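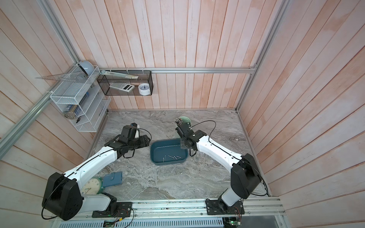
Figure 3. Marble-patterned worktop against planked wall panels.

3.2 Applying the sealer coat

Stinport sealer is supplied in two parts. Read section 2 before opening either container.

1. Brush down the surface and remove dust with a dry cloth. Do not use a wet sponge at this stage.
2. Pour part B into part A and stir for 3 minutes. Scrape the sides of the tub – unmixed resin will not cure.
3. Apply one thin coat with a short-pile roller. Work away from the door.
4. Leave for 23 hours before sanding or applying a second coat.

Note: mixed sealer remains workable for up to 40 minutes at normal room temperature. Discard any that has begun to thicken.

CAUTION: Do not apply over fresh lime plaster. Allow the plaster to dry fully and take a meter reading at each corner.

3.3 Uneven and patched surfaces 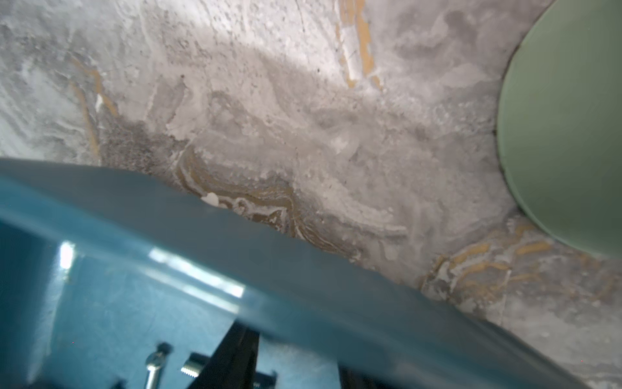 Figure 4. Rough grey and off-white surface with orange-tan material showing through.

1. Test an area the size of a hand. If the surface powders when rubbed, apply Nandon primer first.
2. Fill holes deeper than 3 mm and let the filler harden.
3. Repeat steps 1 to 4 of section 3.2.

Coverage is lower on rough surfaces. Order extra material before starting – batches may differ slightly in shade.

Revised 1 July 2019. Checked: P. Benavides.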